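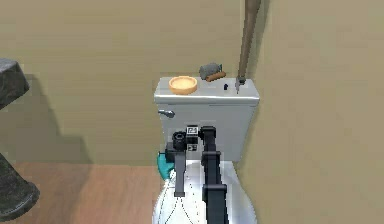

lunes, 30 de septiembre de 2019

Hoy he pasado el día entero metida en un cuarto de baño sin moverme de la silla. Así va la cosa desde que empezamos con los baños en el simulador, y mira que en marzo, cuando Olaia nos repartió las habitaciones, yo pedí cocina. Cocina se la llevó Ayuba, claro, que tiene mano para los cajones y además llegó antes a la reunión.

El caso es que me he puesto con la tanda nueva de Iyamu a primera hora, con el café al lado (mal hecho, luego lo cuento). La cisterna trae trastos encima de la tapa: un platito anaranjado que yo digo que es una jabonera, una cosa gris con pinta de cepillo y un botoncito oscuro que Manee jura que es un tapón. Llevamos toda la mañana discutiendo por el chat qué nombre ponerle en la lista y al final ha quedado como «objeto pequeño 3», que es lo que pasa siempre cuando discutimos.

Lo que más guerra me da es el brazo. Cuando lo acerco al váter se me planta justo delante de la cisterna y me tapa media taza, así que acabo estirando el cuello hacia la pantalla como si así fuera a ver por detrás del codo. ¡Y lo hago todas las veces! Manee me ha pillado haciéndolo y se ha reído de mí un buen rato. Luego he ido a mirar cómo trabajaba ella y tenía la cabeza torcida hasta el hombro, o sea que menos risas.

Nos toca llegar a 100 demostraciones válidas por habitación antes de que Hodora entrene la siguiente versión, y en total el equipo lleva 532. Suena a mucho, pero luego viene Thitima con la revisión y te tumba las que le parece. Esta mañana me ha devuelto seis. Seis del tirón, y con la misma nota en todas: «pausa larga antes del contacto». Pues claro que hay pausa larga, Thitima, hija, es que estoy pensando por dónde entro. Me ha explicado (otra vez, con paciencia, hay que reconocérselo) que si yo dudo, el modelo aprende a dudar, y que luego tienen un robot parado delante de un váter como quien ha olvidado a qué venía. Me ha dado la risa, pero me las ha tumbado igual.

Después de comer he probado a decidir el recorrido antes de darle a grabar, en voz baja, contándomelo: bajo por la izquierda, giro la muñeca, me aparto de la palanca. Creo que salen más limpias — bueno, eso lo dirá ella mañana. También he bajado la velocidad del mando, que Jintana lo tenía puesto a su gusto y a mí con eso se me va la pinza a la pared al primer descuido.

Lo del café: se me ha caído medio vaso encima del cuaderno donde apunto los números de episodio. Los de la semana pasada se leen, los de hoy regular. He estado un rato con papel de cocina en una mano y los registros de Clotameo abiertos en la pantalla, copiando otra vez los que faltaban. Tres no los encuentro por ningún lado. Tengo que preguntarle a Ayuba si los intentos cancelados también gastan número, porque si es eso, me quedo tranquila.

A media tarde ha pasado Olaia a decir que los de Grasska quieren baños con más desorden, con toallas y cestos y cosas por el suelo. Más desorden todavía. Yo le he dicho que vengan a mi casa con una cámara y se ahorran el simulador. No ha colado, pero ha apuntado algo en su libreta, y con Olaia nunca se sabe.

Al salir me dolía la muñeca derecha, la mía. Mañana me llevo la almohadilla esa del cajón de la entrada. Y ya en casa, lavándome los dientes, me he quedado mirando mi propio váter y calculando por qué lado entraría. Por la izquierda, seguro, que a la derecha está el radiador. Me voy a la cama, que mañana empezamos a las nueve y aún tengo que repetir las seis.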